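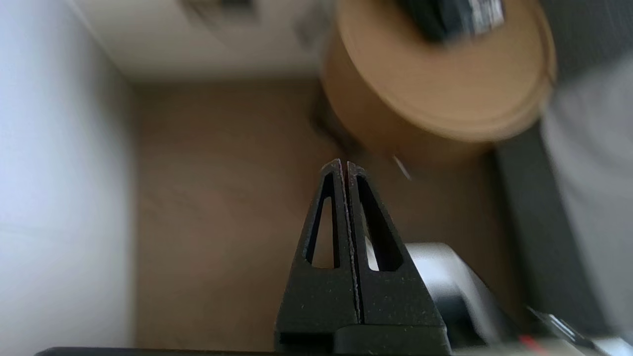
Welche Finger sollen es denn sein? Die Frage landet so oft in unserem Postfach, dass sie den ersten Platz auf dieser Seite verdient hat. Im Gästezimmerversuch von Gamness fahren wir die spitz zulaufenden schwarzen Finger mit dem länglichen Dreiecksausschnitt. Liegen sie fast aneinander, bleibt vorne nur eine schmale Naht, und die Handgelenkkamera sieht rechts und links noch genug vom Zimmer. Bei den breiten Backen aus dem Steiner-Satz sieht sie vor allem breite Backen.

Warum testet ihr in einem Schlafzimmer und nicht im Labor?
Im Labor greift alles. Dort liegt der Würfel auf der Matte, die Matte auf dem Tisch, und abends gehen alle zufrieden nach Hause. Ein Nachttisch mit Telefon und Fernbedienung ist deutlich schlechter gelaunt.

Welche Aufgabe ist die schwierigste?
Die Fernbedienung. Sie ist flach, schwarz und liegt gern schräg. Wer sie mit geradem Anflug von der Seite holen will, schiebt sie zuverlässig vor sich her. Khadija Nasr, die unsere Griffplanung betreut, nennt das »Curling«. Gewertet wird ein Versuch nur, wenn das Telefon dabei an seinem Platz bleibt und der Hörer auf der Gabel.

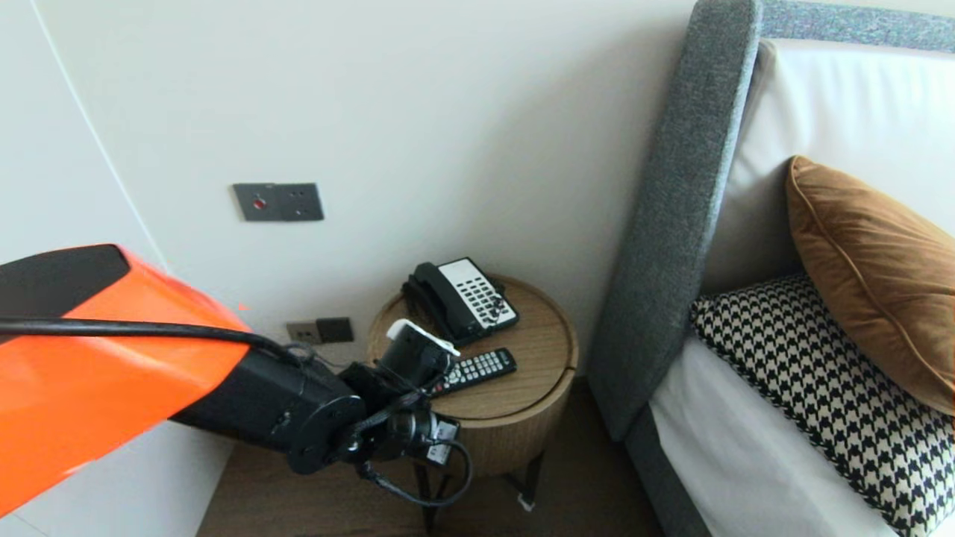
Anfahrt am Nachttisch: Greifer neben der Fernbedienung, dahinter das Telefon.

Wie viele Versuche stecken in eurem Vergleich?
1464 Griffe, verteilt auf 24 Startpositionen. Im Oktober kamen 11 Positionen mit engem Abstand zur Bettkante dazu, seither ist die Erfolgskurve weniger hübsch. Wir haben sie trotzdem nicht aus dem Bericht genommen.

Kopfkamera oder Handgelenkkamera?
Beide. Die Kopfkamera weiß, wo der Tisch steht, und verliert das Interesse, sobald sich der Greifer vor das Objekt schiebt. Die Handgelenkkamera übernimmt dann, verwischt aber bei schnellen Schwenks. Unser Regler von Trallen drosselt deshalb auf den letzten Zentimetern. Das kostet Zeit und schont den Hörer.

Kann ich mit nur einer Kamera anfangen?
Ja, dann mit der am Handgelenk. Planen Sie eine langsame Suchfahrt ein und etwas Geduld für den Moment, in dem der Arm sehr gründlich die Wand betrachtet.
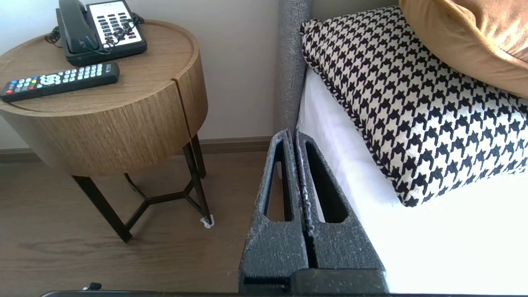 Was passiert, wenn ein Finger das Bett berührt?
Der Trallen-Regler meldet einen Kontakt, und der Arm hält an. In der Werkseinstellung tut er das auch bei weicher Bettwäsche, als wäre er gegen einen Tresor gefahren. Setzen Sie die Schwelle für die Querkraft schrittweise herauf und notieren Sie den alten Wert. Wir haben ihn nicht notiert.

Was kostet der Fingersatz?
1190 Euro mit Adapterplatte, zu bestellen über Farkside. Schrauben liegen bei, der passende Schlüssel nicht.

Passen die Finger an meinen Arm?
Schicken Sie uns das Lochbild des Flansches und die zulässige Traglast. Fotos vom Typenschild helfen, sofern man es darauf lesen kann.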